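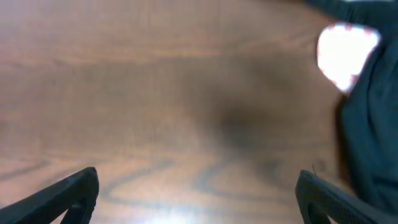
Outdoor Leadership - Course Handouts

Unit 2: Reading wind before a paragliding launch

Instructor: Wubit Tekleab
Updated 2 October 2020

Read this before the field session at Tadach. Bring it with you, along with your logbook and the site map.

Wind at launch

The wind you feel on the ground is only part of what you need. Stand at the launch for at least 30 minutes before you lay out your wing. Write down the direction, the average speed and the strongest gust. A steady wind is easier to work with than a lighter one that keeps changing.

Gust spread is the difference between the lull and the peak. If the spread grows while you watch, wait. If it is still growing at your next check, pack up.

Wind higher up

Look at the tops of the trees below launch, then at the clouds. When clouds move in a different direction from the wind on your face, there is shear somewhere in between. Note it in the log even if you decide to fly.

Valley wind and slope wind

On a sunny morning the slope heats first and air moves up it. Later the whole valley starts to draw. At Gashaw the valley wind reaches the landing field well before pilots on launch notice any change - call the field by radio before you go. In April the change comes fast, and beginners should be on the ground before it does.

Lee side

Do not launch on the lee side of a ridge, even when the air there feels calm. The Astero ridge has caught people this way. Wind over the top can curl back and feel like a light breeze coming up the slope.

Before next class

Keep a wind record for 72 hours at one place near your home. Three readings a day is enough. Write a short summary, 160 words at most, and say when you would have launched and when you would have stayed down.

Reading: the Bridisik site guide, launch and landing sections. Skip the part on tandem flights, we cover it in Unit 4.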